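3.2 Building the grippers

Both hand-held grippers were put together at the shared workshop over two weekends in May, mostly by Gus Haddad, whose patience ran out before the filament did. The finger pads are cast in Gustel rubber and meet at a narrow gap, left wide enough that the pads do not wear each other down between jobs. An earlier set closed fully and stuck together with real affection.

Each session used 42 trials at the mirror panel, and we recorded 225 trials in all that were fit to keep. Mirrors were Margareta Avram's idea. She argued that a workshop tool should cope with reflections, and the first version of our tracking code did not: it trusted anything square and patterned. Figure 4 shows the marker cube on the second gripper, as seen from the first, with the oval mirror on the panel behind it.

Figure 4. Second gripper and marker cube, seen over the finger pads of the first.

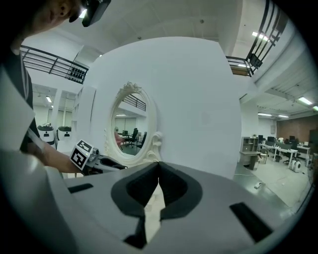
3.3 Tracking code

The code runs to 491 lines, of which Gilmar Quintana will defend 200.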